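Visite de la filature et de l'atelier de garnissage Grevcombe

Compte rendu de visite, 30 octobre 2020

L'usine Grevcombe occupe un ancien site de tissage de coton en bordure de canal. Elle produit des couettes, des surmatelas et des couvertures de laine cardée pour l'hôtellerie et la vente par correspondance. La visite portait sur trois ateliers : préparation des fibres, garnissage, contrôle final. L'atelier de teinture, sous-traité à Mohmand depuis le mois de mai, n'était pas au programme. Groupe limité, blouse et charlotte obligatoires, masque dans toutes les zones.

Le parcours était conduit par Tien-fu Man, responsable des procédés. Il a commencé par la réception matière. La laine arrive lavée, en balles pressées, avec une fiche indiquant la finesse moyenne, le taux de matières grasses résiduelles et l'humidité à l'expédition. L'humidité est remesurée à l'arrivée, par sonde, en plusieurs points de la balle. Un écart avec la fiche entraîne une mise en attente dans le local conditionné. Les fibres polyester creuses suivent un circuit séparé, de l'autre côté du quai, pour éviter toute contamination croisée.

Préparation des fibres

L'ouvreuse est une machine Trarkel à tambour garni de pointes. Elle défait les balles et alimente par conduite pneumatique une chambre de mélange. Le mélange se fait par couches horizontales, reprises ensuite verticalement par un tablier à pointes. Cette méthode limite les variations d'un lot à l'autre sans pesée fine en continu. Un détecteur de métaux est monté sur la conduite, avant la carde.

La carde à rouleaux délivre un voile que l'étaleur-nappeur replie en zigzag sur un tapis transversal. Le nombre de plis détermine le grammage de la nappe. Lors de notre passage, la ligne sortait une nappe de 233 g/m², destinée à une couette de mi-saison. L'opérateur surveille surtout les bords, où l'inversion du chariot produit une surépaisseur. Ces lisières sont coupées au disque et renvoyées à l'ouvreuse.

Le bruit dans cette salle impose des protections auditives et a rendu une partie des explications difficiles à suivre. Je n'ai pas pu noter la vitesse de sortie de la carde.

Garnissage et piquage

Deux techniques coexistent. Pour les nappes, le garnissage est pris entre deux toiles et piqué sur une machine multi-aiguilles. Pour le duvet et les fibres en flocons, l'enveloppe est d'abord cousue avec ses cloisons, puis remplie case par case au moyen d'une buse. La dose est pesée avant soufflage. Le poste manuel subsiste pour les petites séries et les dimensions hors standard, jusqu'à 19 pièces par commande.

Le point délicat est le pas du piquage. Un pas serré maintient mieux le garnissage mais écrase la nappe le long des coutures et crée des lignes où l'isolation diminue. Un pas large conserve le gonflant, avec un risque de migration des fibres après plusieurs lavages. Grevcombe retient un compromis différent selon la matière ; les valeurs ne nous ont pas été communiquées.

La toile d'enveloppe est une percale de coton à tissage dense. Pour le duvet, elle subit un calandrage à chaud qui resserre les fils. L'atelier vérifie la perméabilité à l'air sur une éprouvette prélevée en début de rouleau.

Contrôle final

Le laboratoire tient dans une pièce sans fenêtre, à température et hygrométrie régulées. On y mesure l'épaisseur sous charge légère, la reprise d'épaisseur après compression et la stabilité dimensionnelle au lavage. La résistance thermique est confiée à un laboratoire extérieur, Dollus, qui travaille sur plaque chauffante gardée.

Les essais en laboratoire sont faits sur produit étalé à plat. Tien-fu Man a insisté sur les limites de cette mesure : à l'usage, la couette se plisse, se superpose à une couverture, se tasse d'un côté du lit. L'épaisseur locale varie alors fortement, et la valeur nominale ne décrit plus qu'un cas idéal.

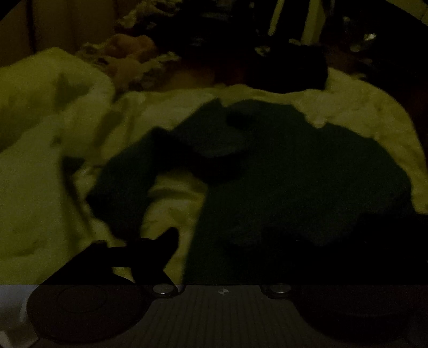 Faut-il additionner les résistances thermiques d'une couette et d'une couverture pour estimer l'isolation de l'ensemble ?

L'addition donne un ordre de grandeur acceptable tant que la couche supérieure est légère. Une couverture lourde comprime le garnissage placé dessous et réduit l'air immobile qu'il contient, de sorte que le total réel est inférieur à la somme des deux valeurs.

La visite s'est terminée par la zone d'emballage. Les couettes en fibres polyester sont comprimées sous vide partiel, celles en duvet sont seulement roulées en housse. L'étiquette porte la composition, le grammage du garnissage et les symboles d'entretien. Chaque colis reçoit un code qui renvoie au lot de balles d'origine.

Les prochaines visites se font sur inscription auprès de l'accueil du site. L'accès à la salle de cardage n'est possible que si la ligne tourne, ce qui dépend du planning de la semaine. Prévoir des chaussures fermées.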